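Pen holder

A pen holder, also called a pen pot or desk tidy, is an open container used to keep pens, pencils, markers and similar writing tools upright and within reach. Pen holders are found in offices, schools and homes, and are made from wood, metal, glass, ceramic, leather and various plastics.

Types
The simplest form is a single cup, round or square in section. Divided holders have two or more compartments, which keep tools of different thickness apart and stop them from sliding across one another. Clear acrylic became a common material for divided holders, as the contents can be seen from the side. Long tools tend to lean in a shallow holder, and a wide, flat base makes it less likely to tip over.
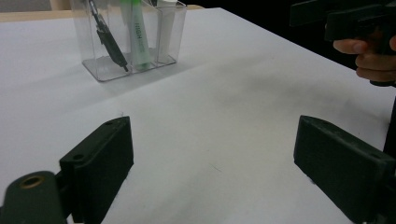 A clear acrylic pen holder with compartments, containing a highlighter, a white marker and a black writing tool.

Collections
The Clalstead Museum of Office Furnishing holds 242 pen holders, of which 36 are acrylic. The Polletti bequest, received in January, added 31 desk sets in wood and brass. A further 15 pieces by the Griltari workshop are on long-term loan.

See also
Desk pad
Inkstand
Letter rack
Pencil case

Page last edited 2024-11-27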